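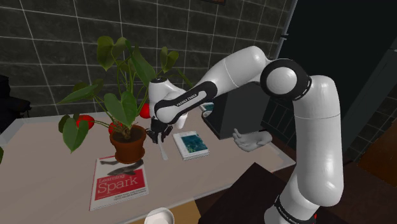
Can a robot arm clear a kitchen table yet?

It can clear part of one, slowly, if the things on the table are the kind it was trained on. Over the whole project our arm finished a little more than half of the single pick-up tasks we gave it in simulation, and very few of the full table clearings.

Project report, Household Automation option
Submitted 18/01/2023

1. Background

The assignment was to choose a chore and find out how far current methods get with it. Our group chose clearing a table because everybody has done it and the result is easy to check. Either the spoon is in the bin or it is still on the table.

We looked at two other chores first. Folding towels was dropped because our simulator handles cloth badly. Loading a dishwasher was dropped because we would have had to model the racks ourselves, and the one model we found had no moving parts.

We also visited the packing floor at Sorkdale, where machines put boxed goods into cartons. The boxes there come down a belt one at a time and all face the same way. A supervisor told us the line stops if a box arrives on its side, and a person has to walk over and turn it. That visit shaped the rest of the project. A kitchen table is closer to the box on its side than to the belt.

2. Setup

All tests were run in simulation. We used a Franka Emika arm with a two-finger gripper, fixed beside a table in a kitchen. The planning software was Harju, which the department already had installed. The scenes came from a set called Gatamstead, with our own changes to what was on the table and where.

We kept the tables crowded on purpose. Our early layouts had three or four things spaced far apart and the results looked much better than they should have. The later ones have a potted plant with leaves hanging over the table, books lying at angles, a cup, and a utensil that has to be picked up without hitting any of it.

Each trial was one instruction, such as "pick up the utensil" or "move the cup to the bin." A trial counted as a success if the object was held clear of the table at the end and nothing else had fallen over. We ran 662 trials. The full clearing test was separate and was run 16 times.

3. Results for single objects

Cups were the easiest. The gripper can take a cup by the rim from above, and a small error to one side does not matter much.

Utensils were worse than we expected. A thin handle close to the table leaves little room for the fingers, and in many trials the gripper touched the tabletop and stopped. Lowering the approach speed helped. It also made each trial longer, up to 95 seconds in the slowest case.

Books were the worst. A paperback lying flat is too wide for the fingers across the cover and too thin to grab from the side. A person slides the book to the edge of the table and takes it from there. We tried to write this as a two-step motion and got it working for books near the edge only. If a book was partly under a plant pot, the planner had no answer at all, since the pot had to be moved first and it did not know that.

The plant was not something the arm was told to pick up, but it caused more failures than any object that was. In 189 trials the planner refused to move because a leaf was in the path. The simulator treats leaves as solid, so the planner treated them as walls. A person would brush past. We did not fix this. We think the right fix is to mark some things as all right to touch, but Harju has no setting for it that we could find.

4. Results for the whole table

The full clearing succeeded twice. In most of the other runs the arm did the first few objects correctly and then got stuck on a book. Order turned out to matter. When we chose the order by hand, with small things first, it got further than when the software chose.

5. Cost and time

We asked Siltari, who install arms for small workshops, whether they had ever been asked for one in a home kitchen. They had, and had turned the job down. Their reasons were floor space and the safety fencing they would have to put around it. We had not thought about fencing before that call.

6. What we would change

We spent too much of the first half on layouts that were too tidy. We would start with clutter next time. We would also record the reason for every failure from the first trial on. Our early logs only say "fail," and those runs had to be left out of section 3 wherever we discuss causes.

None of this was tested on a real arm. Friction in the simulator was left at the default value, and we expect the utensil results in particular to change on real hardware.

Appendix A has the trial log. Appendix B has the layout files and the settings for Harju.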